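8 min read

3.2 Contents of the mixed bins

The sorting study used household and play items collected from two sites, Usimholm and Nông. Both sites run toy and kitchenware exchanges where families drop off things they no longer want. Staff at each site pulled items from the drop-off shelves for one month, in March, and sent them to us in sealed boxes. We did not ask them to choose anything in particular. The only limits were that an item had to fit in a shallow bin with others and could not have glass or exposed blades.

From the full collection of 1,000 items we drew 31 groups. Each group was made up to be mixed on purpose. A group had to include at least one item meant for play, at least one meant for holding food or drink, and at least one whose use was not clear from its shape alone. This last kind gave us the most trouble in labeling. Blocks, sponges, and loose plastic parts are common in donated goods, and people who sort them by hand often put the same piece in different places on different days.

Groups were tipped into the bin and left as they fell. We did not straighten cups or turn containers upright, and we did not separate items that came to rest on top of one another. A cup on its side takes up more floor than a standing cup and can hide something behind it. Small items tend to end up under larger ones, and the larger ones are usually toys. Figure 2 shows one such group. A small white cup is partly covered by the belly of a pink toy fish, and a piece of translucent purple plastic lies partly under a bunch of artificial grapes.

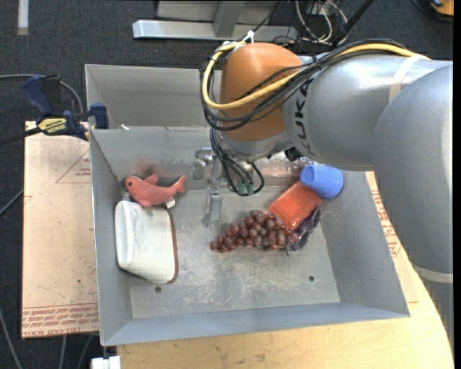 Figure 2. A mixed group in the shallow gray bin. The items include a toy fish, a white plastic container, artificial grapes, an orange block or sponge, and a blue cup.

3.3 Labeling

Three raters gave each item two labels. The first was a plain name, such as "cup" or "grapes." The second was the place in a home where the rater would put the item away: kitchen, play area, bathroom, or other. Raters worked alone and did not see each other's answers until all groups were finished. They were allowed to leave the second label blank, but not the first.

Plain names agreed well. Most differences were a matter of wording, such as "tub" and "container," and we merged these using the word list from the Rolier household catalog. Where two words could mean different things in that list, we kept both and marked the item as unsettled.

The put-away labels agreed less well. Imitation food was the main source of disagreement. Artificial fruit was placed in the kitchen by raters who read it as a table decoration and in the play area by raters who read it as part of a toy set. Both readings are fair. In the exchange sites themselves, artificial fruit is shelved with toys at Nông and with home decorations at Usimholm, so the staff do not agree either. Cups were a smaller problem. Raters split on small plastic ones, which turn up both in picnic sets and in children's tea sets.

Color had some effect on these choices, though we did not set out to test it. In notes left beside their labels, raters gave bright color as a reason for choosing the play area, even for items they had named as kitchen goods. Plain white containers were almost never sent there.

3.4 Items left out

We removed 8 items after labeling. Some had come apart in shipping, and the parts could not be matched with confidence. Others were duplicates that had been entered twice under different names. Removing them did not change the makeup of any group enough to break the mixing rule given in Section 3.2, so no group was redrawn. The removed items are listed with the Hotora collection records — the label sheets are kept there as well.

Related items

Sorting rules at two donation sites
Put-away labels for kitchen goods: a second look
Toy food on household shelves
The Hotora collection: notes on storage and access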